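Dendport is three hours up the coast by train, and most people who go there in February are going for the dry dock. I went for the paper mill. Drustier makes cotton rag paper in a brick building behind the station, and once a year the company lets the public walk through it.

The tour costs nothing but you have to write ahead. I got a reply from Eleni Hoxha, who runs the beater room, telling me to wear closed shoes and come to the side door at ten. There is no sign on the side door. Look for the blue drainpipe.

We started upstairs with the rags. They come in as offcuts from shirt and bedding makers, baled and tied, and have to be sorted by hand before anything else happens. Buttons, elastic and polyester thread are the main trouble. A bit of polyester won't break down in the beater and shows up later as a shiny hair in the finished sheet. The sorters work at slatted benches under north windows, and the benches have a fixed blade at the back edge so you can pull a seam across it and open it up. I was allowed to try one. It is harder on the wrist than it looks.

The beaters are on the ground floor and you hear them well before you get there. Each one is an oval tub with a heavy roll at one side. The rag goes round with the water and passes under the roll again and again until it is pulp. Hoxha said a batch for writing paper gets a full working day, and blotting paper much less. She checks it by putting a spoonful in a jar of water, shaking it, and holding it up to the window. There is a meter for this as well. She reads the meter second.
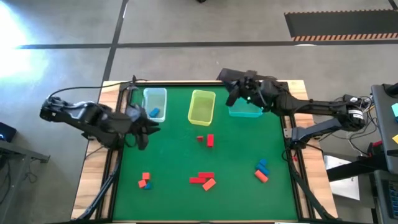 After the beaters comes the vat room, where the sheets are made. It is warm and the floor is wet, so watch your step. The vatman dips the mould, lifts it level, gives it one shake forward and one sideways, and passes it along. A second worker turns the sheet out onto felt. When the stack is high enough it goes under the press, and the water runs out across the floor to a drain along the wall.

The heaviest paper they make is 190 pounds, for watercolor. The standard line is 90 pounds and comes in two finishes. I bought a pad of each and so far prefer the lighter one, which takes a fountain pen without feathering. The 190 is really too thick for letters -- it won't fold without cracking unless you score it first.

Drying is done in the loft, on ropes, the way it was done when the place was built. The louvers in the walls are opened or shut depending on the weather. In a damp week the paper can hang for days, and the woman in charge of the loft told us that sea fog is worse than rain. She had shut everything on the harbor side that morning.

The last stop was the finishing room, where Zorica Vukadinović checks sheets against the light and sorts them into good, seconds and broke. Broke goes back to the beaters. Seconds are sold in the shop by weight, and they are the best buy in the building. Most of the faults are small: a drip mark, a thin corner, a crease from the felt. She showed us a drip mark and I had to be shown it twice.

A few practical notes. The tour takes two hours, with a lot of stairs and no elevator. Photos are fine everywhere except the size kitchen. The shop takes cards. A full ream of the 90 has to be ordered and shipped, and the wait this winter was long.

For lunch I walked down to Hà, a noodle place on the quay, and had the beef soup. It was good and the portion was large. They close at half past two and don't open again for dinner in winter. If you drive, leave the car at the Carport lot by the station. The streets near the mill are narrow and the delivery trucks need them.

The 4:10 train back was late. I read the mill's booklet on the platform, which has a decent section on watermarks and a map of the old mill race. Part of the race still runs open behind the fish market, if you have time to walk over before dark.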